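The seven-day ridge that isn't

Tobias Mercado puts the new Clasten Round under his boots and finds the brochure has been doing some of the climbing

The leaflet says the Clasten Round is 80 miles long, takes seven days and "opens up a forgotten upland". I have walked a good many routes that were supposed to open things up. Most of them turned out to be existing paths with new discs nailed to the gateposts, and by the second afternoon I had begun to suspect that this was another.

Day one is fair enough. You leave Clasten by the chapel, cross two fields of thistles and climb steadily through birch to the shoulder of Plallska, where the wind finds you and the larks start up. The path here is old and well made, pitched with stone in the steep places, and it goes where feet want to go. Whoever first walked it had a reason to be on the other side.

The same can't be said of day two. From the summit cairn the obvious line runs north-east along the crest, dry and easy, with the reservoir below you all the way. The Round ignores it. It drops 900 feet down a gully to a car park, where there is a board with a map on it, and then climbs back up the next spur through knee-deep bracken. I asked at the hostel why. Something to do with access, I was told, though the crest is open land on my map and there were sheep and a man with a spaniel on it.

My own guess is less kind. Seven days makes a holiday. Take out the car park and two other detours of the same sort and a fit walker would be done in five, with two fewer nights' bed and breakfast to pay for.

Then there are the gates. The promoters are proud of having replaced 21 stiles, and I'm glad of it on behalf of my knees. But several of the new gates open straight into bog, which the stiles had the sense to avoid, and one near Skemia Farm was tied up with so much blue twine that I climbed it anyway.

Day four almost won me round. Between the old quarry and the head of the valley you follow a green drove road for six miles without a sign, a bench or a board telling you what you might be feeling. I ate my sandwiches against a wall and watched a shower cross the far side without troubling me.

It was also the evening I stayed at Upadhyay House, a plain and friendly place at the foot of the pass. Supper was lentil soup, a lot of it, and the drying room worked. The room rate was £30, and I would pay that again before I paid for anything in the official "walker's package", whose main attractions are a certificate and a badge.

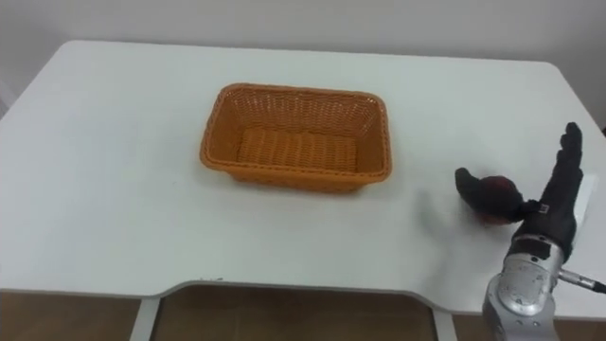

An orange woven basket on a white table.

After that the route loses its nerve. Days five and six keep to the valley, mostly beside the road, and the leaflet calls this "a gentler interlude". My feet called it tarmac. There is a perfectly good ridge overhead the whole time. On the last morning I gave up on the discs, went straight up the nose of the hill behind the post office and had the best three hours of the week.

Would I go again? Plallska, yes, and the drove road in September when the bracken starts to turn. Buy the ordinary map, stay at the foot of the pass and leave the leaflet in the rack. The bus back to Clasten leaves from outside the post office on weekdays only, and the driver wants the right change.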